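Minum Trip Planner: Set-Up Guide
Section 2: Getting your first trip in
Last updated 2012-02-23

Okay, so Minum is installed, you've picked a password, and you're looking at a big gray screen with one button on it. Good! That's how it's supposed to look. If you see a calendar instead, you've got the old version, and you'll want to go back to Section 1 and grab the new one before you type anything in.

I'm going to build a trip along with you as we go. Mine is the one I took last October, out to Clelham for a few nights and then up the coast to Trusbridge on the Lappalainen ferry. Feel free to copy mine for practice and delete it afterward, or jump right in with your own.

2.1 Making the trip

1. Click New Trip. Give it a name you'll recognize a year from now. "Fall trip" is how I ended up with three fall trips.

2. Put in your home time zone first, then the dates. If you do the dates first they'll get shifted when you add the zone, and you may find yourself leaving a day early.

3. Pick your currency. You can add others later, but the first one you choose is what the totals show in.

4. Click Save, and wait for the little check mark in the corner. It's slow the first time (mine took long enough that I clicked again and got two trips).

Note: The trip name can be up to 200 characters, but the phone screen only shows the first line of it, so put the place name up front.

2.2 Adding the legs

A leg is anything that moves you from one place to another. Flight, ferry, bus, your brother-in-law's van. Hotels are not legs, they're stays, and they come in 2.3.

1. Open the trip and click Add Leg.

2. Choose the type. For my crossing that's Ferry. Minum then asks for the line and the sailing number, and mine was Lappalainen 502.

3. Type the departure time as local time at the port. You don't need to convert anything, please don't convert anything, I spent a whole evening undoing that.

4. Type the arrival time the same way, local to where you land.

5. Add your confirmation code. Paste it if you can. A zero and a letter O look exactly alike at a check-in counter at six in the morning.

6. Save, then do the same for the next leg. They'll sort themselves by time.
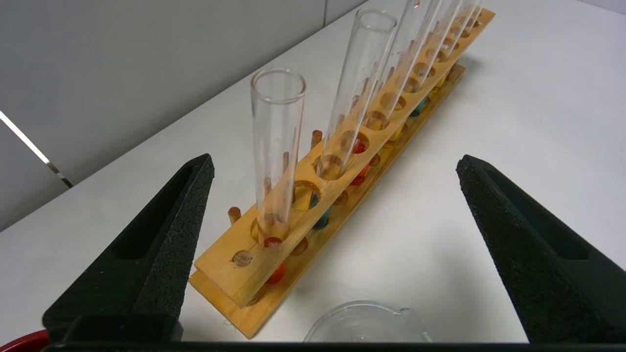 My legs came out backwards, with the trip home sitting on top of the flight out. I've deleted the whole thing and typed it in again and it does the same thing every time. Is there a setting I missed?

I get that question by email more than any other, and yes, there is! Go to Trip, then View, and look for Newest First. Some people's copies have it switched on from the start and I haven't figured out which ones. Uncheck it and close the trip, then open it again. It won't fix itself while the trip is still open on the screen.

Caution: Don't drag legs around with the mouse to fix the order. Dragging changes the actual departure time to match the new spot. It does this without asking, and Undo only takes back the very last drag.

2.3 Adding the stays

Stays are easier. Most of what you need is on the booking email.

1. Click Add Stay and type the name of the place.

2. Fill in the street address, the real one. Minum uses it for the map page, and if all you give it is a hotel name it takes a guess. It put my Clelham guesthouse in the middle of the harbor.

3. Enter check-in and check-out dates. The number of nights fills in by itself.

4. Type the price for the whole stay and pick the currency it was charged in. Mine came to 133 a night, and I typed that in by mistake the first time and thought I'd gotten the bargain of my life.

5. If breakfast is included, check the box. It adds a line to each morning on the printed page.

Note: Late arrival? There's a Remarks box at the very bottom, you have to scroll for it. Put the door code and the phone number in there. Remarks print in bold, and they're the only thing that does.

2.4 Setting up labels

You can skip this part and Minum will work fine. I'd still do it if more than one person is going, or if you've got a mix of paid and unpaid stuff in there.

1. Go to Trip, then Labels. You'll see a blank list.

2. Click Add and type a short word. Mine are Paid, Owed, Maybe and Kids.

3. Pick a color for each. Stay away from the yellow, it disappears on a printed page.

4. Go back to your legs and stays, right-click each one, and choose its label.

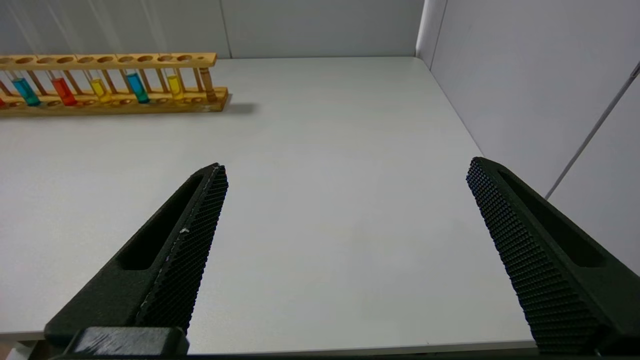
Once your labels are on, switch to the Strip view (it's the third button along the top) and leave it there while you plan. The strip runs your whole trip sideways in one long row, and every item shows up as a block of color. I can see from across the kitchen that I still owe money on the ferry. Clicking a block opens it, and clicking outside the block closes it and saves whatever you changed, so be a little careful if you're just looking.

An item can only carry one label. I've asked for more. For now, if something is both Owed and Maybe, I go with Owed, that's the one that costs me.

2.5 Getting it onto your phone

Do this at home on your own wireless, with the phone plugged in. Please don't leave it for the airport.

1. On the computer, open the trip and click Send to Phone. You'll get a short code.

2. On the phone, open Minum, tap the plus sign, and type the code in. It's good until you close the window on the computer.

3. Wait for the trip to show up. Tap it once and let it load all the way to the last day.

4. Tap Keep Offline. The arrow next to the trip name should go solid.

5. Now test it! Put the phone in airplane mode and open the trip again. If the maps are there, you're done.

Caution: Changes you make on the phone while you're offline will go back to the computer the next time you connect, and they'll replace what's there. If your travel partner has been fixing things on the computer in the meantime, that work is gone. Agree on who's doing the editing before you leave.

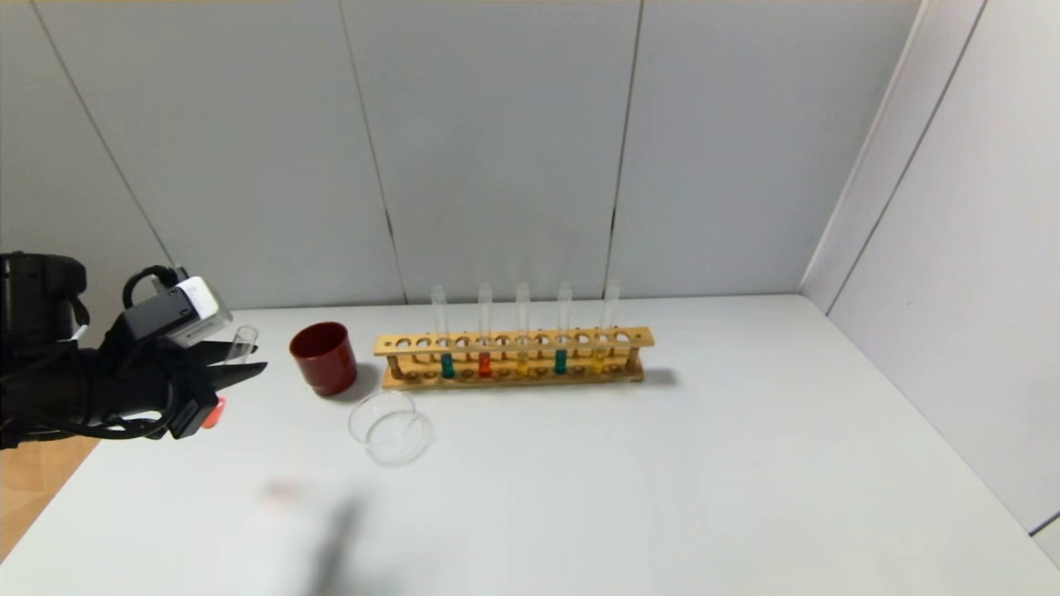 Mine kept everything except the maps, and I only found out when I was standing outside the terminal in Trusbridge in the rain. The itinerary was all there and the arrow was solid. The map page was just gray squares.

Ouch, sorry. Maps are a separate download on some phones, and the solid arrow only covers the text. Go into the trip on the phone, tap Map, and then tap Save This Area for each town on your list. You do have to do them one at a time. I save mine zoomed in close enough to read the street names, and then again zoomed way out so I can see where the station is compared to the port. The airplane mode test in step 5 will catch it, as long as you tap through to the map page while you're testing.

2.6 Printing a paper copy

I still carry paper. Phones run down, and on the Lappalainen boat the man at the ramp wanted something he could tear a corner off.

1. Click File, then Print Trip.

2. Choose Pocket for the folded version or Full for regular letter pages. Pocket is cute, but you'll need decent eyes.

3. Uncheck Include Prices if you're handing copies to the kids or the in-laws.

4. Look at the preview before you hit Print. Check that the last day is there, and if it isn't, set Margins to Narrow and look again.

5. Print one for each bag. I put mine in the outside pocket of the carry-on and a second one flat at the bottom of the suitcase, with my name and the first hotel's number written across the top in marker,

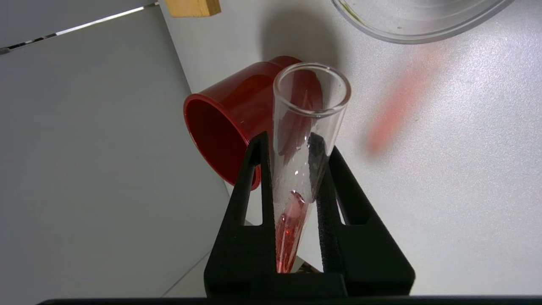
and then I take a picture of that page with the phone too, which my family thinks is overkill. Fine. When my suitcase went on to the next port without me, the line found the sheet inside and called the guesthouse in Clelham that same night.

Note: If the printout cuts off long confirmation codes, go to Page Setup and turn on Wrap Text. It's off by default and I always forget it.

Before you go on to Section 3, open your trip one more time and check that every leg has a code, every stay has an address, and the total at the bottom looks like something you'd really pay. Section 3 is sharing and budgets, and it pulls its numbers straight from what you've typed here.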